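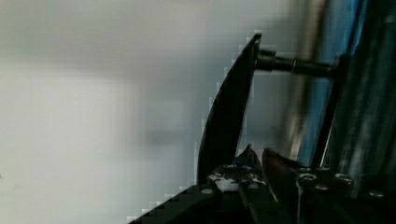 十月
文/Nighat Kiani

Prorkholm 共用工坊靠里的那张工作台,每周四晚上归 Radoslava Kopecký 和 Cyril Inskip 使用。两人在做一套小型机械臂末端,项目代号 Yap,目标是抓取厚度不一的扁平件,并在腕部装一枚小型相机,供控制程序判断指尖与工件的相对位置。

第一版夹爪的问题出在刚度。指根处的连杆间隙过大,闭合时两侧指尖不同步,腕部相机里看到的偏移与编码器读数对不上。Kopecký 把原因归结为销孔公差。她重新铰孔,更换衬套,然后让夹爪空载开合 200 次,每 20 次停机复测一遍间隙。记录写在一本方格本上,字很小,夹着几张改过尺寸的草图。

控制部分由 Inskip 负责。他没有采用现成的抓取库,自己写了一段状态机,工坊里的人叫它 Demon。程序共 771 行,其中大半处理异常:电流超限、行程未到位、图像丢帧。相机走的是低码率压缩,深色零件的轮廓容易出现方块状锯齿,边缘检测因此经常误判。他的做法是把固定不动的结构部分做成掩膜,只在剩余区域内计算。

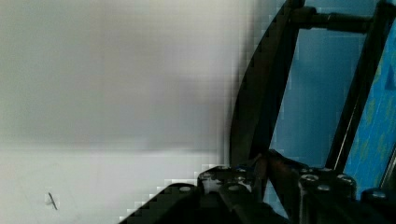 腕部相机视角:右侧为夹爪机构与横杆,左侧为浅色表面。

掩膜的缺点也很明显。相机支架一旦松动,哪怕偏转很小的角度,整张掩膜就要重做。Ariel Lumbao 建议以壳体上的螺栓头作为基准点,开机时自动配准。这些圆形金属件与黑色壳体反差较大,识别相对稳定,但受顶灯反光影响,阈值仍需手调。目前配准一次耗时 57 毫秒,Inskip 认为可以接受。

材料方面,两人向 Ternbridge 订过一批铝件,交期拖得太久,后来改为自行加工。Benjie Evangelista 替他们编了铣削程序,夹具则是用旧料改的。

下一步是更换力传感器的安装位置。Kopecký 倾向于装在指根,Inskip 主张放在腕部法兰,理由是走线短。双方各画了一版图纸,暂未定稿。

分享 20 评论 57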